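Buying a small robot arm: common questions

What does the Truvgate price include?

The listed price covers the arm, the controller, one power lead and the base plate. It does not include a gripper, a table or any spare parts. Freight is quoted separately once we have your postcode.

Do I have to buy a gripper from you?

No. Any gripper that matches the bolt pattern on the wrist will fit, but check the cable connector as well. Most of our customers choose the Pendex parallel gripper. If you already own one from another supplier, send us the part number before you order and we will tell you whether you need an adapter.

Should I budget for one arm or two?

Start with the job. If a part has to be held while something else is done to it, price two arms, or one arm and a fixed clamp. The clamp is a lot cheaper and is enough for many jobs. A second arm needs its own controller and its own gripper, so the cost close to doubles.

What wears out first?

Fingers and grip pads. They rub against parts, the table and each other, and they are priced as consumables. We suggest ordering 2 spare sets with the arm so they ship together.

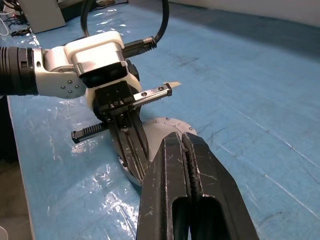
Cables come next on the list. A cable that runs outside the arm needs enough slack for the wrist to turn through its full range, and it should be replaced as soon as the outer cover splits. Allow for one replacement per arm in the first year's budget.

Scratches on the fingers are normal and no reason to replace them. Replace them when the pads no longer hold a part without slipping.

What sort of table do I need?

A heavy one that does not rock. The Ngata bench is 68 cm deep and comes with holes already drilled for the base plate. A workshop bench you already have is fine if the top is flat and thick enough to bolt through. A plastic sheet over the top is a cheap way to keep it clean.

How long is delivery?

Up to 13 weeks for arms. Grippers and spares are normally in stock and leave the warehouse on Wednesday.

Can I lease?

Yes, through Drernus, over three or five years. Grippers can go on the lease but fingers, pads and cables cannot. Allow for those in your yearly operating costs.

Is training included?

One day on site is included with a first order. Extra days are charged at the day rate on your quote, plus travel.

How long is a quote valid?

Quotes are held for 7 weeks. After that we will reissue it at current prices - freight is usually the part that changes.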